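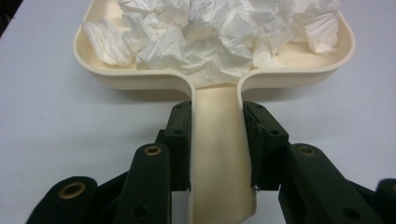 *Dustpan and crumpled tissue on the tabletop at the Putdale open day.*

The open day at Putdale runs once a year, in October, and I had missed it twice. It is a household goods works a little way outside Prirerau, and the part of it that most people come for is the cleaning ware: dustpans, brushes, buckets, the plain things that hang on a hook by the back door. I took the bus from Prirerau station, number 59, and got off at the stop by the gate. The ride took 40 minutes. Parking on site was full by the time I walked past it, so the bus was the better choice.

You sign in at a desk in the front hall and get a paper badge and a map. The map is worth keeping. The buildings are lettered but the signs inside are numbered, and I went up the wrong stairs once before I worked out that the exhibits were all on the ground floor.

## The old sample room

This was my first stop. The walls are lined with shelves, and there are 236 items on them according to the card by the door, going back to the first tin pans with wire handles. The tin ones are heavier than you expect. Visitors may pick up anything on the lower shelves, and people did. A lot of the noise in the room was pans being put back down.

The labels give the year, the material and the name of the line. The Leemans line takes up most of one wall. I grew up with a green Leemans pan and found one like it on the second shelf, with the same thick handle and the same hole for hanging. The label said the hole was moved closer to the end later on, after shops complained that the pans hung crooked.

## The tidying tables

The next room has long tables where the pans are out to be looked at in use. I spent more time here than anywhere else. The one I liked best was a cream plastic pan with a wide, shallow tray and a long flat handle. It was heaped with crumpled white tissue paper, the biggest clump in the middle and smaller ones toward the two sides.

Tissue is an awkward thing to pick up. It weighs nothing and it takes up a lot of space, and in my kitchen at home it tends to roll off the front of the pan on the way to the trash. A tray with walls that curve up at the ends gives the paper something to rest against. The corners are rounded too, which I would want for crumbs and coffee grounds, as a square corner always keeps a little back.

The handle has a raised lip along both long edges, and these run on into the rim of the tray, so the whole thing has one continuous border. My own pan has a round handle that was pushed into a socket and has come loose.

A panel on the wall covered the choice of color. Cream and ivory have been in the range for a long time. The panel said that pale pans show dirt sooner and that some buyers like this and some don't. I would put myself with the first group.

## The molding hall

Tours of the molding hall leave on the hour and last half an hour. You need closed shoes. Two people in my group were turned back for sandals, so check before you travel.

We stood behind a yellow line and watched one press making buckets. It opens, the bucket drops onto a belt, and it closes again. The guide passed around a bucket that had been pulled from the line for a thin spot near the base. Held up to the light, the spot was easy to see. Faulty pieces are ground up and go back into the dark colors, mostly the gray. It is warm in there and quite loud, and the guide's microphone was hard to follow from the back. Stand near the front if you can.

## Cafe and shop

The cafe is in the former packing shed and is run for the day by Fomau, the bakery from the town. I had pea soup and a roll. The line was long at noon and short by half past one.

The shop sells seconds at a good discount. They are stacked in crates and you have to look through them. I bought a hand brush with stiff bristles and a bucket with a slightly wavy rim. There were pans in blue and gray but no cream ones left when I got there, and the woman at the register said to try in the morning next time.

## Practical notes

- Entry is free. The molding hall tour is 2 euros, cash only.
- The ground floor is step-free apart from the sample room, which has a ramp at the side door.
- Restrooms are by the front hall and behind the cafe.
- Last bus back to Prirerau leaves just after six in the evening. I caught the one before it and had a seat the whole way.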